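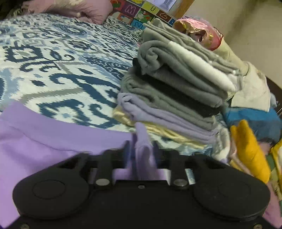 Waltraud Marti wrote:
I cannot support an order for 33 units at this stage. The quotation from Vikum covers the grippers only. Spare fingers, training hours and carriage are all left out.

Brisodmont
The carriage is included. Please refer to page 2 of the revised quotation. The unit price is 332 before tax, and the supplier has agreed to hold it until July.

Jedari
I would ask members to consider the cost of operators' time as well. Folding and sorting clothes by hand-held gripper is slow work, and our budget line for it stands at 900 hours. Additional units are of little use without staff to hold them.

Waltraud Marti wrote:
I have now read page 2 and withdraw the remark on carriage. The spare fingers are still missing — I should like them priced separately.

Dimaculangan
I disagree with the delay. Hours may be moved from the autumn allocation, whereas the price may not be offered again.

Jedari
The autumn allocation is already committed to kitchen tasks.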